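Drandham (simulation kit)

Drandham is a software kit for practicing and testing robot grasping tasks in simulated indoor rooms. It is developed by Homus, a small robotics software firm, and was first released on Jan 9, 2021. The kit is sold by yearly license to schools, labs and companies that want to try out gripper control before buying or tying up real hardware.

Overview

The kit has two main parts, a room builder and a task runner. The room builder places furniture, doors, lamps and other household items on a floor plan, either by hand or at random from a seed number. The task runner loads a gripper, sets a goal such as picking up or moving an object, and records the result of each attempt. The standard object library holds 948 items, among them food, tools and office supplies. Users can add their own models, but must enter the weight and surface friction themselves.

The name comes from an early test room. The lead designer, Bianca Pop, kept it when the project grew into a product.

Features

The default gripper is a two-finger parallel type with flat contact pads. Finger force can be set in 40 steps. Each license includes 22 ready-made rooms, and a batch run can cover up to 500 attempts without supervision. Views can be rendered from a fixed point in the room or from a camera mounted behind the gripper, and both can be saved during the same run.

Food items use simple low-detail shapes to keep contact calculations fast. The potato is the object used in the first tutorial, where the user closes the fingers on it and then carries it through a furnished room.

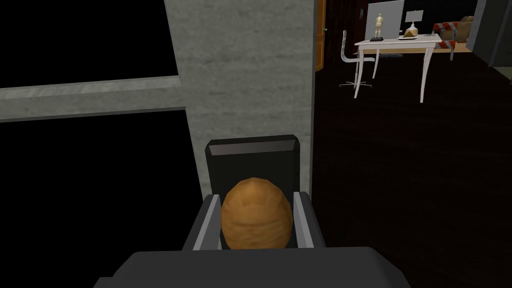
Later tutorials cover stacking, drawers and handing an object from one gripper to another. The last of these needs the two-arm add-on, which is sold separately.

Reception

Faith Wanyama, who tested the kit for the trade newsletter Ebihara, found the room builder easy to learn and the tutorials clear. She was less pleased with the export tool - it dropped custom friction values when a room was saved in the older file format. Homus fixed the fault in a later update.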